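The Wall Around the Coffee
How the ripple cup is built, and what to look for when buying a case

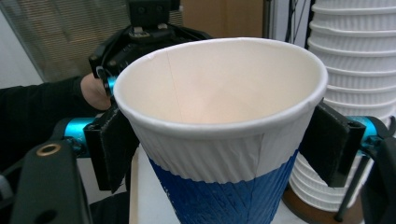

A ripple cup has two jobs: hold a hot drink and keep the heat away from the hand. The first falls to a plain inner cup, a flat sheet of board wrapped into a cone and sealed along one overlapping seam. The second falls to the outer layer, a strip of paper pressed into fine ridges. Each ridge traps air against the inner wall, and the fingers touch only the crests.

The rim is the stiffest part of the cup. The top edge of the board is rolled outward on itself, which keeps the mouth round and gives the lid something to grip. A dented rim is the usual cause of a leaking lid, and the weak point is where the roll crosses the seam. Turn the drinking hole away from it.

Color is harder on ridged paper than on flat. Ink sits well on the crests and thinly in the grooves, so dark solids tend to show white flecks, more so after the cups have rubbed together in a sleeve. Urthorpe, a packaging shop in Stulanville, advises clients to keep logos on a pale band and leave the solid color for the area beneath.

Storage matters as much as construction. Rokstead packs its cups in cases of 932, and the bottom sleeves carry the load. Stack cases no more than 3 high, off the floor, and open one sleeve at a time. A counter serving about 200 drinks before noon will empty a case within the week.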